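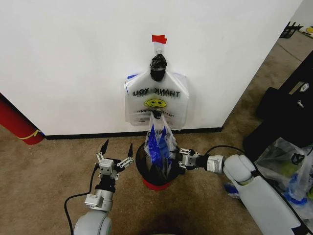 Shared equity – has anyone here sold one?

gallagher_f
Bought in Dercombe through the Prandmont scheme six years back. They put in 20 percent, I put in the rest and most of my weekends. Now I want to sell, and the valuation fee is $1390, payable by me, to a valuer picked by them. Is that normal?

evaristo_o
Normal, yes. Mine was close to 2000 and the guy stayed long enough to admire the driveway. Check your contract for the part on improvements. I got my new kitchen taken off before they worked out their share.

gallagher_f
Mine says "approved improvements." I didn't know I was supposed to ask permission to fix a bathroom.

Staniforth
You signed it. They took a fifth of the risk when no bank would look at you, and now they get a fifth of the gain. I don't see the scandal.

htạ
They didn't take a fifth of the roof repair, Clive.

Staniforth
Neither does a mortgage lender.

htạ
A mortgage lender doesn't get a fifth of my bathroom either.

evaristo_o
Fionnuala, write and ask for approval after the fact. Send the receipts. Marinho in the Prandmont office said yes to mine in November, though it took two letters and a certain tone.

gallagher_f
I have the tone. Looking for the receipts now.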